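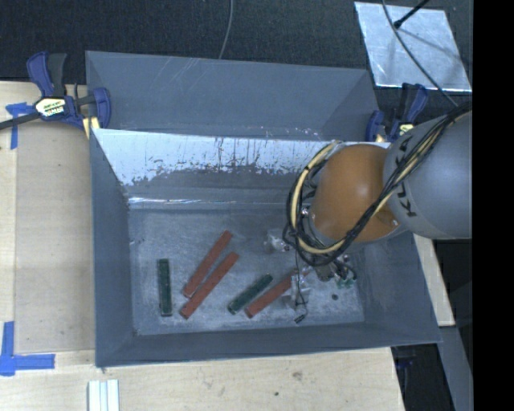 Whether a machine is ready to take over a chore is best settled by a trial, and the simplest trial worth running is clearing a bin. The chore is the same one a person performs when emptying a toy box, a parts tray or a dish rack: find an item, take hold of it, lift it without disturbing the rest, and put it where it belongs. Long blocks resting on the bottom of a gray bin, some of them side by side with only a narrow gap between them, are a fair starting load. They do not bend or roll, and their red and dark green colors can be told apart from the floor of the bin, yet the close pairs leave little room for a gripper to enter. This page sets out the procedure used in the Clillholm chore trials so that other workshops and training centers may repeat it.

Before you begin

You will need an arm with a gripper, two open bins of the same size, a set of blocks in two colors, clamps, marking tape and a stopwatch. The trial should be supervised by a person who has been trained on the arm in use. Keep the emergency stop within reach of that person at all times.

Step 1. Fix the bins

Place the bins next to each other and clamp them. A bin that shifts by even a small amount during the trial will spoil the results, as the arm will continue to work from the old position. Mark the corners on the table with tape. If a bin must be removed for cleaning, return it to the marks and check the clamps again.

Step 2. Secure the cables

Move the arm slowly by hand control to each corner of the bin, and then to its highest and lowest working points. Watch the cables throughout. They should have enough slack for the wrist to turn fully and should not catch on the rim. Correct any problem before proceeding.

Step 3. Set out the load

Lay the blocks flat in the first bin. For the opening round, leave a clear space on every side of each block. For the second round, place them in close pairs. For the third, push at least one block against a wall. Record the layout on the trial sheet.

Step 4. Run the attempts

Each round consists of 200 attempts with the blocks apart and 300 attempts with the blocks close together. An attempt begins when the arm starts to move and ends when the block has been released in the second bin. Do not touch the blocks during an attempt. If the arm stops, record the stop, reset the load and continue.

Step 5. Score the results

Score each attempt as follows:

Clean: one block moved, no other block disturbed.
Untidy: the block moved, but another block shifted or was picked up with it.
Failed: the block was dropped, missed or left in place.

Report the three totals separately. A single success rate hides the difference between a clean attempt and an untidy one, and in a kitchen or on a packing line that difference matters a great deal.

Step 6. Compare with a person

Ask a member of staff to clear the same layouts with one hand, using the same scoring. Noreen Soomro, who drew up the Bajwa scoring sheet, recommends that this be done on the same day and at the same table.

Reading the outcome

A high clean score shows that the arm can handle firm items of a known shape. It does not show that the arm can sort laundry or unload a dishwasher, where items are soft, wet, fragile or stacked. Centers that wish to go further should repeat Steps 3 to 5 with mixed household goods, using the Lidell list. An updated list will be issued in July.

Page last revised 31 May 2019.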